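Tondham Supply Room: Progress Report to the Florkosance Fund
23/06/2018

Work table

The white table is back in service as the packing surface. The top still has dark scuffs and a couple of small red marks, and we plan to leave it as it is. 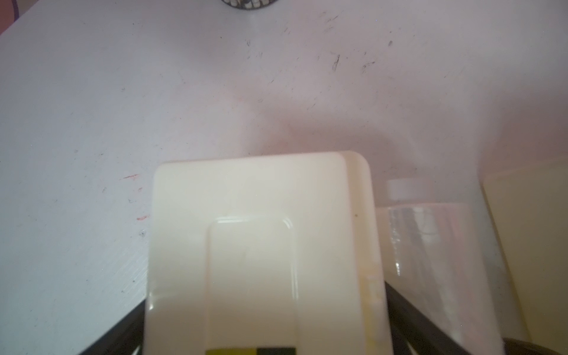

We have spent 440 dollars of the grant so far, mostly on shelving from Honport. Sorting is finished on 15 of the 27 shelves.

Boxes and packaging

Patterned cardboard boxes with a white label are kept in use. Translucent plastic is stored separately — it takes up more space than we planned.

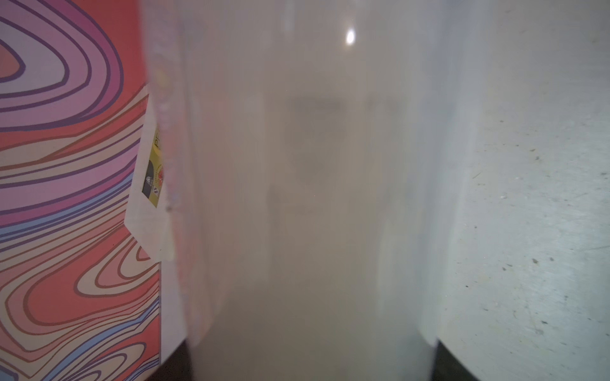 Next steps

Finish the remaining shelves by September.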